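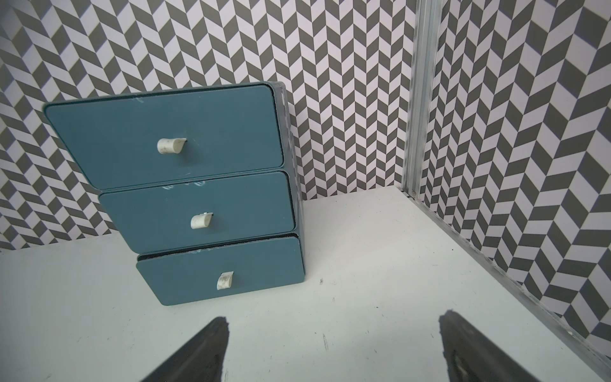

Three drawers, three handles, no labels.

Our town library wants to close its tool and toy lending room in May. The council says it costs $3000 a year to run, and that people can buy what they need for less than they used to pay. I think the council has the sum wrong.

Most of what we own at home spends its life put away. I have lived in Pillholm for long enough to fill a garage, and I could not tell you the contents of half the tubs in it. A drill gets used for an hour and stored for a decade. The same goes for cake tins, camp stoves and the good jigsaw. 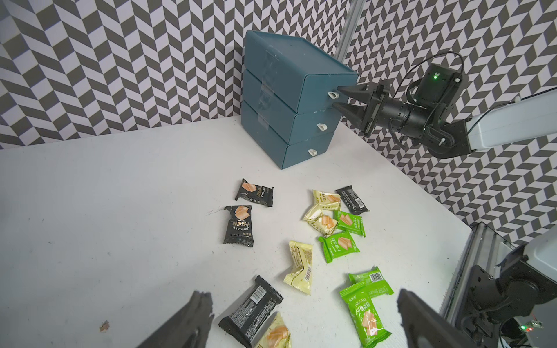 Small storage, with clear tape down one side.

The usual answer to clutter is more storage. The big shed out on the Wirkton road rents units by the month, and it has been extended twice since it opened. People pay to keep things they have forgotten, which seems to me a poor use of wages. A lending room does the opposite job. It keeps one sander where a whole street can get at it, and somebody checks the cord when it comes back.

There are fair complaints. The hours are short — two afternoons a week — and the catalogue is a mess.

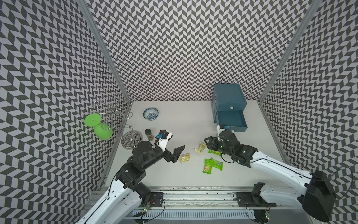

One reader, Lindqvist Road, wrote in to say the room is no good to shift workers and never has been, and that a cheap drill in the cupboard beats a free one behind a locked door.

I accept the point about hours. Neighbouring Drekora had the same trouble and put lockers outside, so borrowers could pick up after work. We could try that before giving up on the idea.

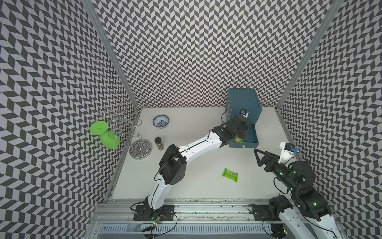
The council should also publish the loan figures. If hardly anyone borrows, I will change my mind, but so far we have been shown the cost and nothing else.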